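Small thread about our basketball club in Hurnau, and what the league decided on the eligibility case. I try to keep it in the right order. 1/
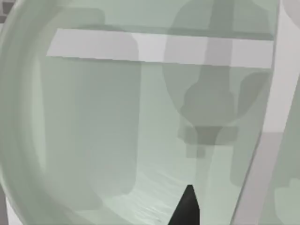

Rodica Dinu has already written to me that the whole case is about one form, and that the club should have sent it in before the season and not in March. I agree with her on the form. On the rest I agree only partly. 2/

The facts, as I understand them. Our guard Everaldo Holanda came to us from Droderen last summer. For a transfer between clubs the old club must sign a release. Droderen signed it. We put it in a folder and did not send it to the league office. 3/

He played 3 games with us before the office noticed. We won two of them. Both wins are now counted as losses, and there is a fine of 600 for the club. Everaldo himself gets no suspension, and I am very glad for that. 4/

The home game against Neston is one of the two. We won it 58 to 51, in the last minutes, and it was the best defense I saw from this team all year. In the table it is now written as 0 to 20. It hurts a little to look at. 5/

Some people ask if Neston made the complaint. No. Their coach Ingeborg Zwahlen told me on the phone that she heard about it from the league website, same as everybody. Please stop writing unfriendly things under their posts. 6/

What I do not like in the decision: it came eleven weeks after the first game in question. The office had our game sheets every time, with his name and license number on them. If they check the sheets faster, it is one lost game and a small fine. 7/

Hannelore Koller from our board wants to appeal. The appeal costs money too, and you get it back only if you win. I have read the rule now four times and it says "received by the office", not "signed". I do not see how we win with this sentence -- but I am a fan with a dictionary, no lawyer. 8/

For the standings it means we go from third place to sixth. The first four go to the playoffs. We have still five games, two of them against teams below us. Difficult, but possible if Nägeli can play again with his ankle. 9/

Correction to 5/: the Neston game ended 58 to 52. Thank you Rahel Fankhauser, who keeps the score sheets better than I keep my notes. 10/

And because it was asked: yes, there was really a big crowd that evening, 1,326 paid tickets. They all keep their memory of a win, and the league keeps its 0 to 20. 11/

The board meets this week about the appeal. The next game is away in Droderen, tip-off at 7:30 p.m. The bus leaves from the school parking lot at 5, and there are still seats. Write to Rahel if you want one. 12/12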